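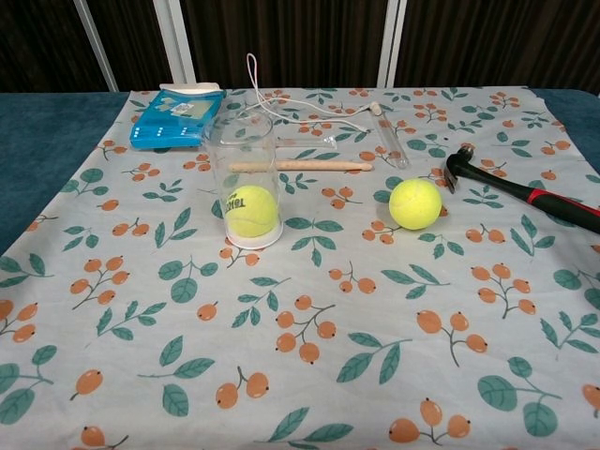
Written by the founder
Wuvton Science Tables

About us

Wuvton lends boxes of everyday objects to primary schools, libraries and after-school clubs. Children use them to sort, measure, roll, drop and compare things, and to talk about what they find. We began in September with a single box and a list of schools that had asked for one. We now have 62 boxes going out from our store room in Donberg.

I taught infants and juniors before I started this. The science cupboard in my last school was full of good equipment that stayed on the shelf because it took too long to find a complete set. A box that arrives ready to lay out gets used.

What goes on the table

We put a cloth down first. It stops balls rolling quite so fast, it quietens the noise of things being set down, and children soon learn that whatever is on the cloth belongs to the activity. Any cloth will do. Ours are ordinary household ones with leaves and berries on them, and they go in the wash at the end of each loan.

After that come the objects. Tennis balls are in nearly every box. They are cheap, they fit small hands and they are easy to see from the back of a group. We add something clear to put a ball in, a wooden stick, a test tube, and a length of white cord or cable. Children are asked to group them in any way they like – by what they are made of, by shape, by whether you can see through them – and then to do it again using a different rule.
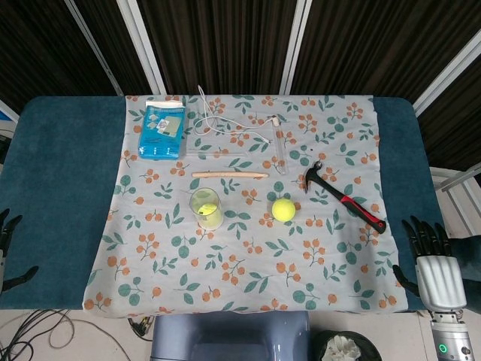 Tools are kept for the older groups. A hammer is a useful thing to compare with a ball or a stick, as it has a heavy end and a light end, and children can look for the point where it balances. We ask that an adult hands it over and takes it back. Glass is treated in the same way, and groups under seven can have the Pliver box, which has no glass or tools in it at all.

How a loan works

Each loan lasts 3 weeks. The box comes with a contents sheet, a cloth and a short set of notes for the adult in charge. The notes give starting questions and no answers, which some teachers like and some don't. We have kept them that way.

Please check the contents sheet when the box arrives and again before it goes back. Lost balls are not charged for. Broken glass should be wrapped and thrown away at your end – just cross it off the sheet and we will replace it.

Where we are

Our store room is on the first floor of the Gallardo building in Donberg, up one flight of stairs. There is a lift at the rear. Schools nearby are welcome to collect, and we deliver to the rest. New boxes for the spring term can be booked from Dec 10, 2018.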